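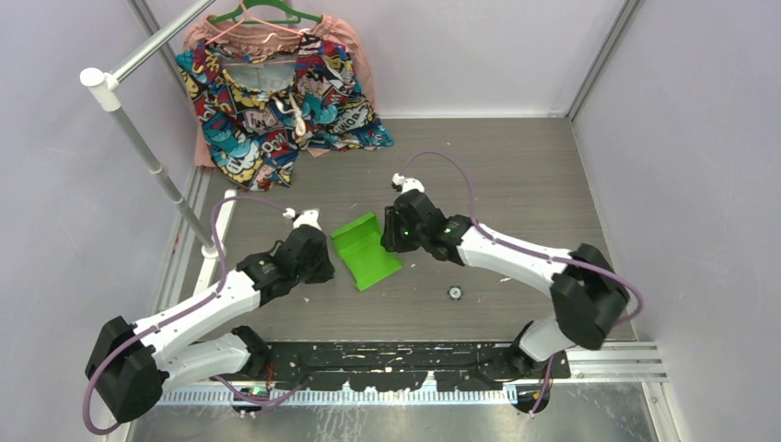 Bernadette Costello escreveu-nos a perguntar se vale a pena perder uma tarde inteira em Lundstead para ver dois braços a mexer numa caixa, e se no fim alguém explica quanto é que aquilo custa. É a pergunta que mais recebemos desde o dia aberto de setembro, com pequenas variações de humor. Juntámos as outras a seguir.

Tempo de leitura: 4 minutos

O que é que se vê, afinal, na demonstração?

Uma célula pequena, com dois braços brancos e pretos, e cartão verde para dobrar. A Dralletti chama ao sistema Pruven e apresenta-o como "embalagem adaptativa". Nós chamamos-lhe dobrar caixas, que já é difícil que chegue. Quem vier à espera de uma linha de produção a cuspir encomendas vai ficar desiludido. A visita começa às 14h30, na sala Rafferty, e a parte com os braços a trabalhar é bem mais curta do que a parte com diapositivos.

Os robôs fazem tudo sozinhos?

Perguntámos isso de três maneiras diferentes e recebemos três respostas. A versão mais prudente foi a de Elínborg Hafstein, que conduziu a nossa sessão: o movimento é autónomo durante a tentativa, mas é uma pessoa que põe o cartão lá dentro e que decide quando recomeçar. O folheto diz só "autónomo". Aconselhamos a fazer a pergunta em voz alta, diante do grupo, e a pedir que digam em que momento exato a pessoa larga os comandos.
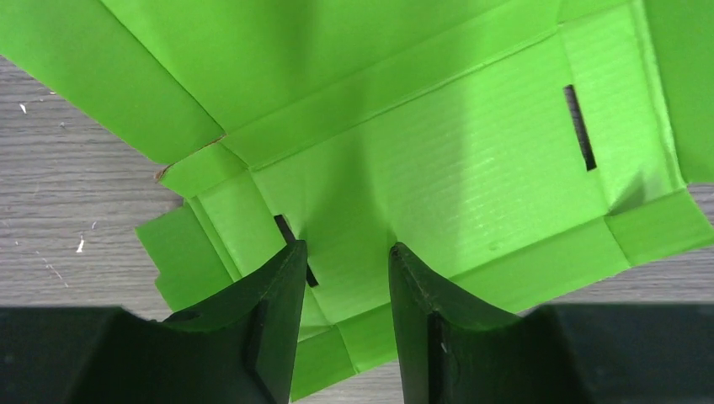
Convém também perguntar o que acontece quando uma tentativa corre mal. Na nossa sessão houve uma pausa, alguém foi ao computador e recomeçou-se. Tudo bem, é uma demonstração. Só que a pausa não aparece em nenhum dos números que nos mostraram depois.

E os 96 por cento de que fala o folheto?

Noventa e seis por cento de quê, é a questão. Segundo a Dralletti, de 3000 tentativas feitas internamente, com um único modelo de caixa. Pedimos a definição de sucesso e disseram-nos que a caixa tem de ficar "utilizável". Não há critério escrito, ou pelo menos não o quiseram partilhar. Até haver, tratamos a percentagem como publicidade.

É mais rápido do que uma pessoa?

Não. Quem já montou caixas num armazém percebe isso ao fim de um minuto. Na sessão, ninguém da casa disse o contrário, diga-se em abono da verdade. O argumento deles é que o robô não vai para casa às seis.

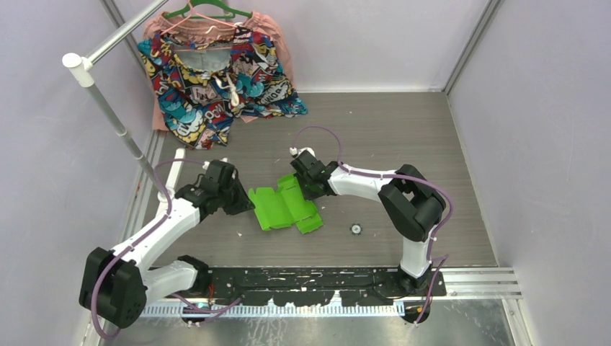
Cormac Keogh discorda de nós neste ponto e pediu que ficasse registado: acha que comparar a velocidade de hoje com a de um operador experiente é injusto, porque o interessante é a máquina lidar com cartão, material que cede e torce, e que há poucos anos nem se tentava isto em público. Aceitamos a parte do cartão. A parte dos "poucos anos" ouve-se em todas as feiras.

Porque é que usam sempre a mesma caixa verde?

A escolha da caixa pesa mais do que parece. Um cartão de cor uniforme e viva, em cima de um fundo cinzento, é muito mais fácil de distinguir do que cartão pardo numa bancada parda. Repare-se nos rebordos cortados, onde o castanho do miolo aparece contra o verde: cada aba fica praticamente sublinhada. Pode ser coincidência. Pedimos para ver uma caixa castanha vulgar e ficou para "uma próxima ocasião".

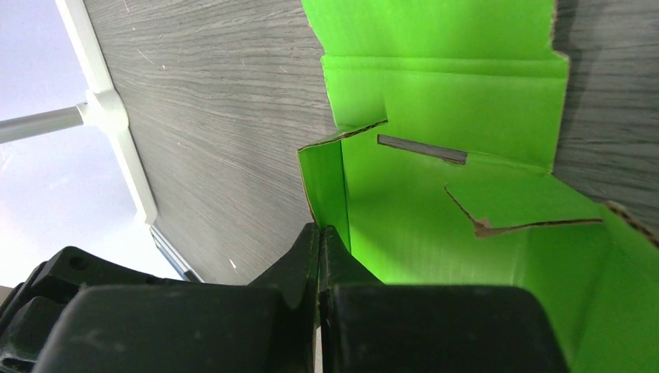
Levar material próprio é permitido, em teoria, desde que se avise com antecedência. Avisámos e não chegou a haver tempo. Se insistir, escolha uma caixa com dificuldades parecidas às da deles, senão dir-lhe-ão que o teste não vale. Uma ranhura estreita no painel alto, por exemplo, e abas interiores de recorte irregular. Assim a conversa fica mais séria.

Quanto custa a visita?

Nada. O sistema é outra história: falaram em 300 euros por dia de aluguer, sem instalação, e não deixaram nada por escrito.

Como me inscrevo?

Por correio eletrónico, ao cuidado de Aurelia Nedelcu. Responde depressa e manda o folheto em anexo.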